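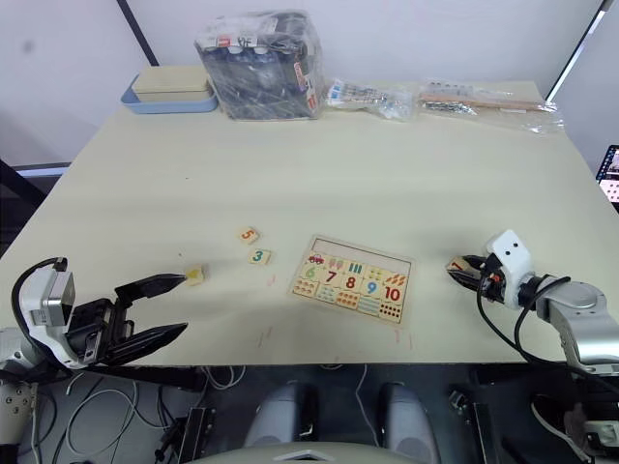

Number matching puzzle in wooden tray, with the 5 and the 3 taken out

Wooden Number Matching Puzzle with Tray (used)
Item no. 499
Shelf 61
Condition: used, good, with marks of wear
Age: 3 and up
Weight: nearly 900 grams with the tray
Sold by: Henent Used Learning Toys

A puzzle for learning the numbers from 1 to 10. Every number has its own tile, and with it go a picture tile and a tile with dots. The child looks for the ones which show the same quantity and puts them together in the tray. For a small child who does not read the numerals yet, the dots are usually the easiest way to begin. For an older child you can begin with the numeral and ask for the picture.

What is on the tiles

The numerals are printed large and in strong colors. The pictures are things which most children know from home or from the street: a red car, ice cream, mushrooms. The dots are simple and without decoration, and we like them for this, as the child can put a finger on each one and say the number aloud.

The tiles have edges like a jigsaw puzzle. They are thick enough for a small hand to pick up from the table, but they are also not so heavy that they hurt when one falls on a foot.

The tray

The tray is flat and has a raised rim of light wood. The rim holds the rows together while the child is working, and it helps also when you carry the puzzle to another table. Please carry it level. There is no lid with this item. If you need one, the Zedcombe storage box in the large size takes the tray lying flat, with a little space at the side for a small bag. We sell the box separately when we have it.

The tray can be put away with the tiles inside. We recommend to lay it flat and not to stand it on its side in the shelf, otherwise you will collect tiles from the floor.
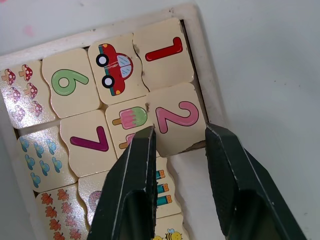
Condition of this puzzle is good for its age, and we want to describe it exactly so that you know what you are buying. We go over each tile by hand for splinters and we write down what we find. The 1 has a small notch at one edge where the top layer has come off. The pink 2 has a bigger worn place at one corner, and there you can see the darker wood under the print. Both numbers are still easy to read. We have smoothed the two places a little with fine paper, but we did not paint over them, because a new color never matches well and it can come off later.

If you look for a perfect puzzle for a gift, we suggest the new Vulterance number board, which is on the same page of our catalog. For a classroom or for everyday use at home, the older one does the same work for a smaller price.

How to play

Matching by quantity. Take all the tiles out and mix them on the table. Put one numeral into the tray and let the child look for the picture with the same quantity, then for the dots. The 6 goes with the tile of six red mushrooms, for example.

Putting in order. Use only the numerals. The child makes a line from the lowest to the highest. When this goes well, start from 10 and go backward.

What is missing. Lay the numerals in order, ask the child to close the eyes, and take one away. Children like to do this to the adults also, and they are usually very strict about the closed eyes.

For two children. Give the picture tiles to one and the dots to the other. An adult says a number and both look for it. They do not need to be fast.

It is better to begin with the numbers from 1 to 5 only and keep the rest of the tiles in a bag. The full set can be too much on the first day.

Cleaning and care

Wipe the tiles with a cloth which is only slightly damp, and dry them directly. Do not put them into water or into the dishwasher. Wood takes up water and the printed surface can lift at the edges. Keep the puzzle away from a heater and from a window with strong sun.

Pencil can be removed with a soft white eraser. Please do not use alcohol on the printed side.

What you receive

The wooden tray, the tiles, and one printed page with the games from above in a larger type. The original box is not included. We send the tray wrapped in paper, with the tiles in a cloth bag so that they do not rub against each other on the way.

Pick-up and shipping

You can collect the puzzle from our store on Kowalczyk Street, side entrance. On Monday we are closed. If you come with a child, there is a low table where the puzzle can be tried before you decide.

Shipping takes usually three working days. If something is not as we described it, write to us with the item number and we will find a solution - we take back every used puzzle when all of its parts are still there.

Schools and day care centers can reserve more than one item and pay by invoice. For this please write to Araceli Cuesta, who takes care of the orders for groups. She can also tell you which other number and letter puzzles are expected in March.

Related items: new number board (Vulterance), storage box large (Zedcombe), cloth bag for tiles, letter puzzle with tray (used)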